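Reseña de la celda bimanual Teltska, después de una temporada dándole caña

Categoría: robots de mesa y pequeños montajes
Mi nota: muy buena, con dos pegas

Llevaba tiempo con ganas de escribir esto y al final me pongo a las tantas, con el café ya frío. Compré la celda Teltska en septiembre, me costó 705 euros de segunda mano (sin los paneles, que los puse yo) y la uso para practicar el plegado de cajas de cartón con dos brazos. No voy a repetir la ficha del fabricante. Lo que me interesa contar es cómo se monta, qué hay que revisar y dónde te vas a pelear con ella, porque antes de comprarla busqué justo eso y no encontré casi nada.

La estructura es de perfil de aluminio y los dos brazos van atornillados a un mismo raíl en el borde delantero, cada uno con su placa negra. Me encanta esa decisión. Si aflojas una base para moverla, la otra sigue en su sitio y no pierdes la referencia. Las paredes las forré con papel pintado de damasco y el suelo con un estampado de ramitas y flores, y sí, mi cuñada dice que parece el salón de una casa de muñecas.
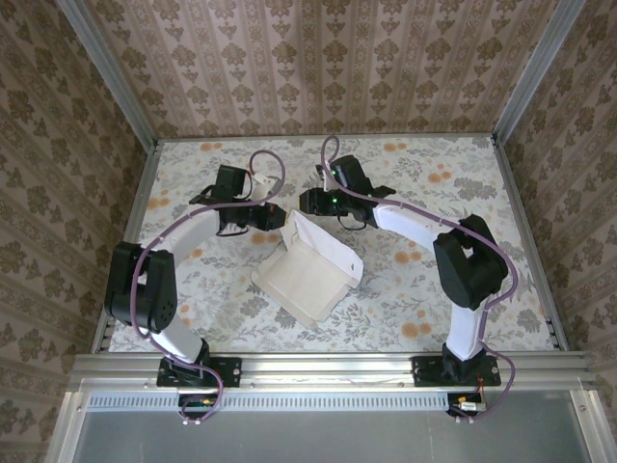

El montaje

Me llevó una tarde larga. El manual viene en inglés y en polaco, y la parte del raíl está tan resumida que acabé escribiendo a Radosław Adamczyk, el que lleva el soporte en Domański, la tienda que distribuye los recambios. Majísimo, me contestó esa misma noche con un orden de apriete que ahora sigo a rajatabla:

Primero los postes de las esquinas, a mano.
Luego el raíl, presentado pero sin apretar.
Después las placas de los brazos, con los tornillos en cruz.
Y al final se aprieta todo, de dentro hacia fuera.

La primera vez lo hice al revés y el raíl me quedó torcido lo justo para que las pinzas se encontraran a distinta altura. No se nota a simple vista, pero con una caja por medio se nota muchísimo: un lado entra y el otro se levanta. Tuve que soltar 13 tornillos y empezar de nuevo (con la música puesta se lleva mejor).

Una vez recto, la puesta a cero es cómoda. Llevo los dos brazos a la posición de reposo, guardo, los acerco al centro, compruebo que las puntas quedan enfrentadas y vuelvo a guardar. Eso lo repito cada vez que toco una base, aunque solo haya sido un cuarto de vuelta.

El cableado

Primera pega. Cada brazo lleva un cable morado que recorre los eslabones, rodea la articulación grande y baja hasta una plaquita colgada bajo el raíl. El recorrido está bien pensado, pero el bucle de arriba, el de la muñeca, hay que dejarlo generoso. Si lo dejas corto tira del conector cuando el brazo se estira, y si te pasas acaba metiéndose entre las pinzas. Yo lo ajusto con el brazo extendido del todo y lo sujeto ahí.
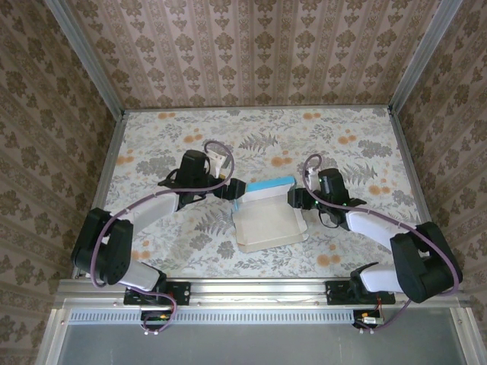 También le cambié las bridas de serie por unas de velcro de Skullomton, que se quitan y se ponen sin tijeras. Un paquete de 50 cuesta poquísimo y todavía me quedan la mitad. Las placas de abajo me dan algo más de respeto, van al aire y con los hilos a la vista, así que antes de pasar el aspirador por esa zona apago siempre la fuente. Me habría gustado una tapa de serie, la verdad.

El mantenimiento

Poca cosa, y eso se agradece. Reviso el par de los tornillos de las bases, limpio el suelo y la rejilla del frontal con una brocha y muevo cada articulación a mano, sin corriente, buscando roces. Como pieza de prueba uso siempre el mismo modelo de caja, en plano, colocada en el centro entre las dos pinzas. Si con esa pieza algo va raro, el problema está en la celda y no en el cartón - me ha ahorrado más de una tarde de dar vueltas.

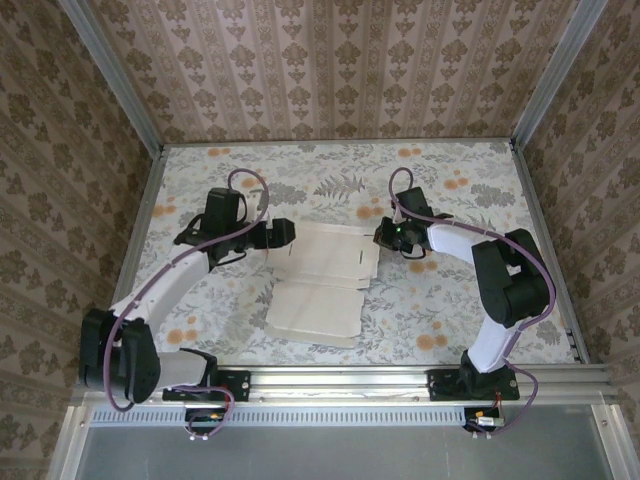
¿Cada cuánto hay que recalibrar los brazos?
Depende del uso. Con un par de horas al día yo lo hago cada 17 sesiones, y siempre después de mover una base, cambiar una pinza o trasladar la mesa.

Las pinzas

Aquí está mi parte favorita, y también la segunda pega. Los dedos llevan almohadillas de espuma amarilla con una celosía de huecos, y agarran el cartón con una suavidad que con dedos rígidos no conseguía. Antes me marcaba todas las solapas!

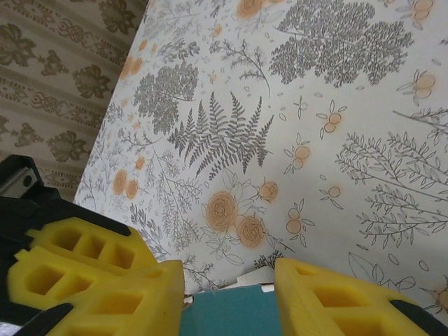
La pega es que la espuma coge polvillo de papel en los huecos. Lo saco con aire, de lado, sin acercar mucho la boquilla. El fabricante recomienda su propio recambio, pero probé unas almohadillas de Cistley y de momento van igual de bien; eso sí, hay que presentarlas con la pinza abierta y comprobar que los dos lados cierran parejos antes de apretar el soporte.

¿La volvería a comprar? Sí, y a ese precio sin pensarlo. A quien busque algo para enchufar y listo le diría que mire otra cosa, pero si te gusta andar con la llave Allen en la mano te lo vas a pasar pipa. Me falta probar el modo de baja velocidad con cartón más grueso. Cuando lo haga actualizo la reseña.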